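The Towel Year

My grandmother folded towels in thirds. My mother folded them in half and then in half again, and when I was nine the two of them had a fight over it that lasted from Easter to my birthday. So when Selvaraj Sikder asked me how I wanted the towels folded, I sat there with my coffee going cold and couldn't give him an answer.

"Just pick one," he said. "The machine's only going to learn what you show it."

This was in the shop at Darkden, the old button works down by the canal. It says 1870 over the door in bricks, and I'd guess the plumbing went in not long after. We paid by the bench. Selvaraj had the one next to mine, and for the whole first winter I knew him as the man who ate sardines out of the can and swore at his soldering iron in a whisper. I was building birdhouses, if you can believe it. I had retired from the bus company and my daughter wanted me out of the apartment.

Then his wrist got bad and he needed a pair of hands. Mine weren't doing much.

What he was making was a thing to do laundry. All right, the last part of laundry, the folding and the putting away, which he said was the only part people still did with their own fingers. He had been at it three years. He'd put in his own money and then some of his brother's. The arms were coming secondhand from a place called Joveck that had been promising them since summer, and in the meantime we had the grippers, two of them, black, with cables coming off the backs, and the idea was that I'd hold them and do the job myself, over and over, so there would be something to teach the arms with once they showed up.

"So I'm the teacher," I said.

"You're the textbook," said Selvaraj.

I'll tell you what it's like. It's like eating soup with oven mitts on. You squeeze and the jaws close and you feel a little something in your palm, and you have no idea if you've got hold of the towel or just the air next to it. The first day I managed four folds and then had to go lie down on the couch by the kiln. The second day I got mad and pinched the thing so hard I pulled a loop out of the terry, and Selvaraj wrote that down in his notebook too. He wrote everything down.

By November I had my own way of doing it. Find a corner, lift, let it hang so it shows you what shape it wants to be, then lay it over. And put it in the basket without crushing it. I wore the same plaid shirt most days because the cuffs were tight and didn't drag.

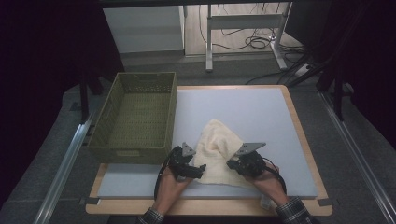
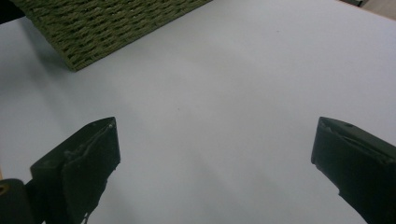 We argued about the basket. I liked it, it was green and it sat nicely on the board, but Selvaraj thought the weave was going to give us trouble - all those little ridges. He wanted a plain plastic bin. I said nobody's grandmother keeps her towels in a plain plastic bin, and he said his did, and I said well, that explained the sardines. The basket stayed.

I folded in thirds, by the way. I never decided to. My mother's been gone six years and I'd have bet money I'd go her way, since hers was the house I lived in, but the minute I quit thinking about it my hands went to my grandmother's. I told Selvaraj this around fold number 200 and he put his pencil down.

"Can you do halves?" he asked.

"I can do halves."

"Do some halves. Maybe it should know both."

"It'll fight with itself," I said. "It'll be Easter to June in there."

He laughed until he had to take his glasses off. I didn't tell him I wasn't joking.

Well, the arms came. They came on a truck from Joveck with a driver who wouldn't bring them past the loading dock, and the invoice was for more than they'd said on the phone, and one of the two crates had somebody else's name on it, a Becerra in another state altogether. Selvaraj called. He called every morning for a week with his bad wrist propped on a cushion. Becerra, whoever that was, had our other arm and was in no rush, and Joveck had stopped picking up. So what we had was one arm that was ours and one that was too long by the length of my hand and meant for painting car doors.

Selvaraj sat down on the crate. I thought he might cry and I didn't know what I'd do if he did. I drove the 41 for most of my life, I've seen all kinds of people cry, but they were always behind me.

"How many have we got?" I said. "In the notebook."

He knew without looking. "1035."

"Okay then. Let's go do another one."

It wasn't much of a plan. But he got up and plugged in the power strip, and I buttoned my cuffs, and I took a towel and dropped it on the board in a heap the way he liked, with no corner showing so I'd have to hunt for it. The heater was knocking. Upstairs the girl with the loom had started in, thump, thump, like she did every night after supper.

I did it in thirds. Then I shook it out and did it in halves, my mother's way, with her little pat at the end, and it surprised me how well the grippers did the pat.

"Again?" I said.

"The pat too," said Selvaraj, writing. "Do the pat again."

More stories
What the Loom Girl Heard
Katier Street, Last Stop
My Brother's Half of the Boat
Two Kinds of Snow
The Night Driver's Lunch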